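6. Faults and Recovery

6.4 Fault 1033: Grip lost during transfer

Fault 1033 stops the arm when the fingers close further than the grip width stored at pick-up. In most cases the object has slipped, turned or dropped. The arm holds its position, the status light turns amber, and the fingers keep whatever force they had when the fault was raised.

CAUTION: The fingers stay under load after this fault. Do not pull on the object by hand until step 3 is complete. A sudden release can close the fingers on yours.

CAUTION: Do not press Resume to clear the fault. Resume repeats the last move with the old grip width and can throw the object.

To recover:

1. Press Hold on the Skimard pendant. Wait for the amber light to stop flashing.

2. Open the Salow screen and select Wrist View. Check whether an object is still between the finger pads.

3. If an object is present, support it from below with a flat hand, keep your fingers clear of the pads, and select Release – Slow. If the fingers are empty, go to step 4.

4. Move the arm to Park using the jog keys. Do not use Auto Park with Fault 1033 active.

5. Wipe both finger pads with a dry lint-free cloth. Replace a pad if it is torn or has come away from its seat (see 8.2).

6. Select Faults, then Clear, then Re-teach Width. Run one pick at low speed before going back to normal operation.

Round objects held at an angle

Rolls and other cylinders raise this fault more often than boxes. The pads touch a cylinder along a narrow strip, and when it sticks out of the jaws at a slant its weight tries to turn it. Check in Wrist View that both pads bear on the side of the roll and that any loose end or flap is clear of them. 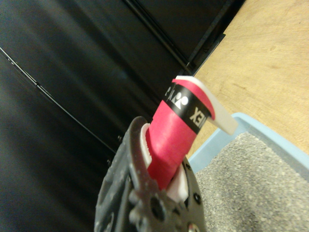 Letay Admasu reports that on the Vītola cell the fault kept coming back after every re-teach, and that it stopped only when the transfer speed was brought down to 300 mm/s. Cleaning the pads had made no difference there. If Fault 1033 returns after step 6, lower the transfer speed to this value before changing the grip force.

NOTE: Raising the grip force is a last resort for wrapped or wound items. The outer layer can slide over the layers beneath it, and the fault will return with a damaged object.

If the fault still returns at reduced speed, export the log from the Faults screen and send it to Zelten service with the software version and the number of the job that was running. Log entries are kept for 21 days. Leave the job disabled until you have a reply.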